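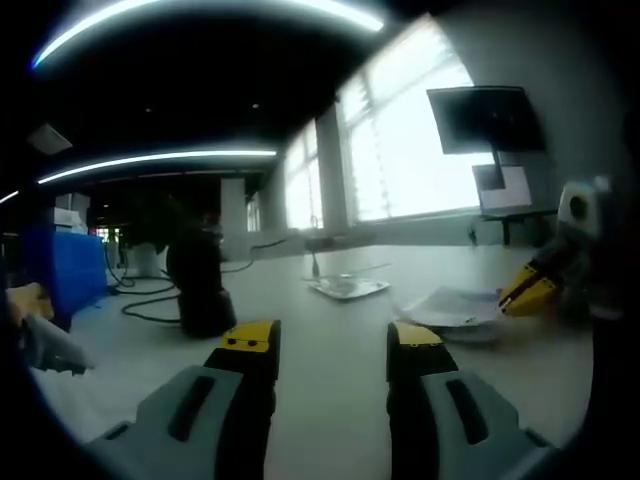
Inspected by Wendell Obi, Workplace Safety, Divberg Office
Reviewed by Joscha Ackermann
January

WORKROOM CHECKLIST, ROOM 863

Scope: tables, cables, lighting, windows and storage. Each item is marked Satisfactory, Action or Not Inspected.

1. Work table, surface condition
Satisfactory. White top, wide enough for the work assigned to the room.

2. Work table, loose items
Action. A crumpled white sheet and a small clear plastic piece were on the table. Items not in use are to be returned to storage or discarded at the end of each shift.

3. Cables on and near the table
Action. Black cables lie tangled on the left side, beside the black cylinder, and a thin dark cable crosses the table behind the clear plastic piece. Cables are to be bundled and routed along the rear edge. Repeat finding from the previous inspection.

4. Monitor and stand
Satisfactory. Monitor is carried on a stand arm by the windows. Users who report glare should adjust the blinds before moving the screen.

5. Windows and blinds
Satisfactory. Daylight is ample. Blind controls tested by the inspector.

6. Ceiling lighting
Satisfactory. Curved strip lights were on at the time of the visit.

7. Ceiling vent
Not Inspected. Ladder access was not arranged. To be covered by Sadovico under the building contract.

8. Stored boxes
Action. White boxes are stacked behind the blue panel. Label each box with its contents and the name of the responsible team.

9. Plants
Satisfactory. Potted plant is to be kept clear of outlets and watered by the room team only.

Corrective actions for items 2, 3 and 8 are to be completed within 6 working days. Send written confirmation to J. Ackermann, Husville main office.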